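Javora HG Hand-Held Gripper Kit

Product page: overview, jaw options, care, ordering

The Javora HG is a two-finger gripper held and operated by hand, with a camera mounted on the gripper body. It is sold to labs and integrators that need to record how a person handles an object before the same task is given to a robot arm. The operator works at a bench with the HG in one hand. The recording can then be matched to an arm fitted with the HG-R, the robot-side version, whose finger geometry is the same.

The kit was designed by Ľubomír Polák and is built to order at our Edbridge shop. Finger sets and body parts are interchangeable between all kits shipped since revision 3. Owners of earlier revisions should write to us before ordering fingers, as the hole pattern on the mounting block was changed.

What the kit includes

Gripper body with trigger and return spring
Camera mount and cable clamp
One pair of standard fingers, black
Hex key and spare finger screws
Calibration card
Printed setup sheet

The camera itself is not included. A list of cameras that fit the mount is on the setup sheet, and the sheet can be sent ahead of an order on request.

Order code: HG-488
Lead time: 40 working days
Mass of gripper body, without camera: 488 g

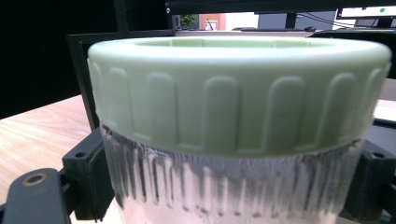
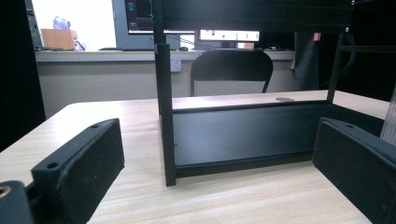 Finger choice has more effect on the quality of a recording than any other option on this page. The standard fingers are rigid blocks with screw holes, and they are replaced as a pair. They suit boxes, blocks, bottles and most containers with a firm wall. On a jar like the ribbed one with the mint-green screw cap, the fingers should close on the body and leave the cap clear, so that the other hand or a second tool has room to turn it. Gripping across the cap and the body together puts side load on the thread and gives recordings that are hard to reproduce on an arm. Ribs should be treated as a surface of their own: a finger seated across two or three ribs will hold, while a finger edge resting in a single groove tends to rotate the jar a few degrees as the trigger is squeezed. Martim Ramalho, who handles our support mail, recommends closing the fingers slowly on the first attempt with any new container and watching the camera view for rotation.

Jaw options

HG-F1, standard. Rigid, flat contact face. Supplied with the kit.
HG-F2, padded. Same block with a replaceable rubber face. For glass and glazed ceramics. The pad adds thickness on both sides and reduces the usable opening.
HG-F3, narrow. For caps, pens, connectors and other small parts. Not for heavy objects.

All finger sets are black. We tried a light gray set with one customer, Debnath, and went back to black after glare on the contact face disturbed the tracking in two of their test rooms.

Threaded inserts

The body parts use brass inserts. Screws should be brought up by hand and then turned a further quarter with the supplied key. Do not use thread locker. An insert that has started to spin cannot be repaired in place, and the part has to be exchanged. Exchange parts are held in stock and do not follow the lead time above.

Care

Fingers pick up dust. Wipe the contact faces with a dry cloth at the start of each session, and with a damp cloth after work with powders or food containers. Solvents dull the surface and can attack the rubber on the HG-F2. Check the camera mount for play every 40 hours of use. If the calibration card reads differently from the last session, check the mount before repeating the calibration.

Known limits

The trigger has no force readout. Finger opening is recorded from the camera view and is less accurate when the fingers are nearly closed. The HG should not be used with hot objects or in wet areas. Left-handed use is possible, but the cable clamp has to be moved to the other side; the setup sheet shows how.

Ordering

Single kits are ordered by mail from Edbridge. For sets of several kits with matched fingers, and for the HG-R, contact Fernanda Magalhães at our Trirnmont office. State the finger type, the camera model and the arm, if there is one. Orders placed in December ship after the shop reopens.

Related pages: HG-R robot-side gripper, finger sets and pads, setup sheet, revision history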